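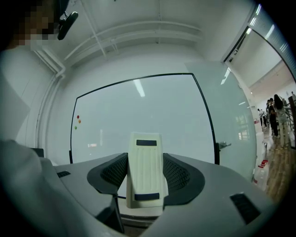 Field Equipment > Soccer > Line Marking > Wheel Markers

Search products, part numbers, manuals

Zundach Orberg Wheel-to-Wheel Line Marker

The Orberg is a push-along line marker for grass soccer fields. It puts paint down with a moving belt and a transfer wheel, so there is no pump, no battery and no spray nozzle. You fill the tank, lower the transfer wheel and walk. Paint flows only while the machine is rolling forward.

It is sold to clubs, schools and parks departments that mark between one and four fields a week. If you mark more than that, look at a battery spray marker. The Orberg will do the work, but you will be refilling often.

How it works

The rear wheels drive a ribbed belt that runs down through the tank. The belt picks up paint and drops it into a small tray above the transfer wheel. The wheel turns in the tray and rolls the paint onto the grass. Any extra runs back into the tank through a slot in the tray.

Walking faster turns the belt faster, and the line stays the same thickness at any normal walking pace. Running with it will splash.

Line width

The standard transfer wheel gives a 4 inch line. A 3 inch wheel comes in the box for youth fields and for small-sided fields marked inside a full-size one. A 5 inch wheel is available separately. Soccer lines may be up to 5 inches wide, and the goal line has to match the width of the posts and crossbar, so measure your goals before you order.

Changing wheels takes one pin and no tools. Put the flat side of the wheel toward the handle.

Specifications

Tank: removable, translucent, with fill marks on both sides
Weight with full tank: 58 lb
Line length per fill: 700 feet with the 4 inch wheel on short, dry grass
Frame: powder-coated steel
Tires: foam filled, no inner tube
Handle: folds flat, three height settings
Line widths: 3 inch and 4 inch included, 5 inch optional
Color: green frame, black handle

The 700 foot figure was measured on grass cut to an inch. Longer grass takes more paint. A first marking at the start of the season also takes more than an overmark, and you should plan on going over the line twice.

Paint

Use water-based line paint made for wheel transfer. We test with Daro White, mixed with clean water to the ratio on the drum. Daro White Ready Mix can go straight into the tank. Strain any paint that has been opened and stored over the winter. Skin from an old drum will sit under the belt and leave gaps in the line.

Do not use solvent paint, aerosol refills or dry chalk. Paint made for spray machines is usually too thin for this marker and runs off the wheel before it reaches the ground. Spray paint in the tank is the most common reason people call us about faint lines.

Marking a field for the first time

Set the corners with pegs and string before you bring out the marker. Check that the two diagonals are the same length. If they are off by more than a few inches, move a corner and measure again.

Mark the touchlines and goal lines first, then the halfway line, then the penalty areas. For the center circle, put a peg in the center mark and run a 10 yard cord to the guide ring at the front of the Orberg. Keep the cord tight and walk slowly. The same cord and ring will do the arcs at the top of the penalty areas, measured from the penalty mark. For the corner arcs, tie a second cord at 1 yard. Many people do those with a brush.

The front pointer should follow the string about an inch to one side. If the wheel touches the string it will paint it, and the string will then mark everything you lay it on.

Cleaning

Rinse the machine the same day. Lift out the tank, pour leftover paint back into a bucket with a lid, and hose the tank, belt, tray and wheel until the water runs clear. Push it along a hard surface for a few yards with clean water in the tank. Store it with the transfer wheel raised.

Dried paint on the belt can be softened with warm water and a stiff brush. Do not use a pressure washer on the axle bearings.

In the box

Orberg marker, assembled except for the handle
4 inch and 3 inch transfer wheels
Tank lid and spare lid clip
Guide ring and two bolts
Printed manual

String, pegs and paint are not included. The Uddin string winder set fits the hooks on the frame and is listed under Line Marking Accessories.

Parts and warranty

The frame is covered for 3 years and the belt for one. Wheels and trays are wear parts and are not covered. Belts, trays, bearings and wheels are kept in stock, and we still carry the older narrow tray for machines with a serial number below 2000. Please have the serial number ready when you order a tray. It is stamped on the left side of the frame below the handle bolt.

Parts orders and warranty questions go to Wing-yan Yu on the field equipment desk.

Delivery

Ships in one carton. The carton is too large for most parcel lockers, so give a street address where someone can sign for it. Orders for the 5 inch wheel placed now will ship after the next delivery arrives on 12th June. The marker itself and all other parts are in stock.

Returns are accepted on unused machines. We cannot take back a marker that has had paint in the tank.

Share 14
Comments 6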